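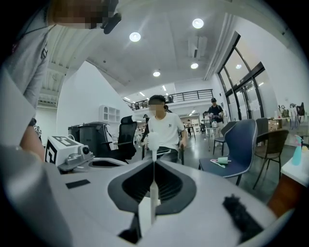

*Fig. 1. Open-plan room with white walls, recessed ceiling lights and people on their feet.*

**Week 2: Shared rooms, and what we claim about them**

Reading: Gourlay on the Weltcombe refit, plus the Drenditz brochure (read it for the adjectives).

The brochure says open rooms "invite encounter." Keep that phrase next to Fig. 1 and ask what would count as evidence. People standing in the same room is weak evidence. A man with a hand on a chair back may be about to sit, may be talking, may be waiting for somebody to finish. One still can't settle it, and most of the literature you'll be handed this term rests on stills and a survey.

**Light and surface**

- White walls and a high white ceiling spread light around. They also bounce sound, and brochures skip that part.
- Round recessed fittings throw light down. Whether the tables get enough depends on spacing and height. Measure it.
- Windows: everybody claims credit for them. Check which desks benefit before you repeat the claim.
- A wide lens bends walls and ceiling lines and makes distances hard to judge. Never estimate floor area from a picture like Fig. 1. Two people did in last year's coursework.

**The Gourlay numbers**

Gourlay had 235 survey returns from Weltcombe and reports that staff "felt more connected." More connected than when? There was no survey before the refit. Of the written comments, 23 mention noise, and those are in the appendix. Rathore's reply is short and a bit rude but I think he's right about the missing baseline.

Prajapati is more generous and argues that loose chairs matter more than the missing partitions. Plausible. Her follow-up visits lasted up to 2 hours each, all on a Tuesday, so I wouldn't lean on it.

**For the seminar**

Pick a shared room you use. Sit in it, write down where people stop and where they only pass through, and note the time. Leave out "vibrant," "flexible" and "collaborative." If you find you need one of them, write what you saw in its place.

Bring one page, handwritten is fine. Kaja Grīnberga has the light meter; sign it out and put the batteries back.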